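Hokau People First kit – my review after a month of using it
Posted May 14, 2021

I run the office side of a small joinery supplier called Hiser, and back in April my boss came in with a cardboard box and the words "social sustainability", which he'd picked up at a breakfast talk. The box was the Hokau People First kit. It's meant for companies that want to do better by their staff and their town but haven't got a whole department for it. We certainly haven't, we've got me!

So what do you get? There are 100 prompt cards, a fold-out wall planner, a pad of feedback slips and a spiral-bound guide by somebody who clearly loves a flow chart. The cards are split into sections (pay and hours, training, neighbours, suppliers, waste) and each one has a question on the front and a few ways to tackle it on the back. You pull out three per session, talk for an hour, and write one promise on the planner with a name and a deadline next to it. I liked that bit a lot. We've had plenty of nice chats at Hiser over the years and hardly ever a name next to anything.

The cards themselves are lovely to handle, thick and matt, and the questions are better than I'd feared. "Who here could do their job from home one day a week and has never been asked?" got us going for the full hour and then into lunch.
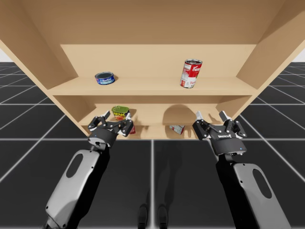

Tahmineh Jalali said the training questions were the first time in years that anyone had asked her what she wanted to learn next, and could we please do those again before the waste ones.

The guide is a different matter. It's far too long, and it assumes you've got a facilitator, a co-facilitator and a note-taker, which would be most of our front office. Chapter one is a history of factory towns with housing and nurseries for the workers – interesting, I read it in the bath – but it doesn't help you on a Tuesday morning with nine people round a table and the phone going. I'd skip straight to the session plans at the back and leave the rest for later.
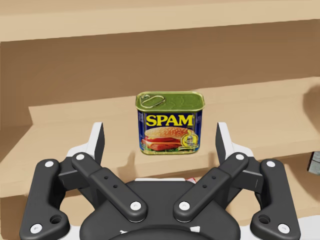 Can of Spam, label to the front.

The planner divided us. It's huge, about the size of a door, and the boxes are still too small to write in. Ours is covered in sticky notes now, so it looks busy, and people do stop and read it on the way past. There's a column called "Shared with the community" that has stayed blank so far, and I feel a bit guilty every time I see it. We've pencilled in a school visit for the autumn.

Then there's the online part. You're given a login so you can fill in a score sheet and see how you compare with other firms. I found it slow and a bit smug. We got a yellow leaf. I don't know what a yellow leaf is, and the help page wouldn't tell me. 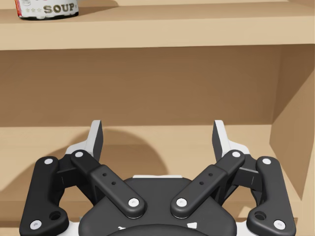 Merle Harawira: We did this at Gilchrist and dropped the score sheet after the second go. People started giving the answers that made the leaf go green. The cards on their own were well worth having, though.

I can well believe that, Merle, and I'd say the same to anyone thinking of buying it. If you've got 300 staff and someone whose job it is, the whole package might suit you. For a place our size it's the cards and the slips that earn their keep. The slips are anonymous and have only two lines on them, so you get short, blunt answers. We've changed the early shift rota because of four of those slips, and we've started paying our smallest suppliers within a fortnight, which came straight off a card.
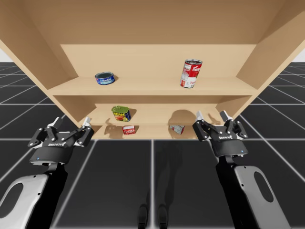 Does it get stale once you've been through the pack, asks Trudy Fairweather, or can you go round again?

We're not through it yet, Trudy, but I think most of them would stand a second outing after a year or so. A few are duds. The one about naming your company's "spirit animal" went straight back in the box.

Good: the cards, the slips, the name-and-deadline rule.
Not so good: the guide, the tiny boxes on the planner, the leaf business.
Would I buy it again? Yes, if they sold the cards separately. I've emailed to ask and will add a note under this when I get a reply.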